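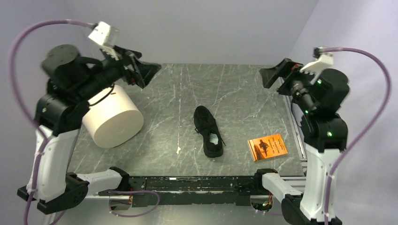
Mirkell is a set of 2,307 short player reviews of handheld game demos, collected from the old Stiteron message board and tagged by hand. The tags cover genre, platform, tone and whether the writer says they finished the demo. I don't put much faith in that last one. Plenty of people claim to finish things. Tone is shakier still, and if you want a feel for why, try writing one line on a black low-cut shoe with its laces spread out to the side, then ask two friends if the line is positive.

Files

reviews.csv – one row per review
tags.csv – same ids, one row per tag
skipped.txt – ids we dropped as obvious ads

Known problems

The board's own page promised 3,000 reviews. I never found them. Scores were out of ten until August, then out of five, and the site converted the old ones with no note on how. Don't average them.

Adanech Tamiru retagged the puzzle games and disagreed with me often. Her tags are the ones kept.

Please don't train a sales predictor on this. Someone will anyway.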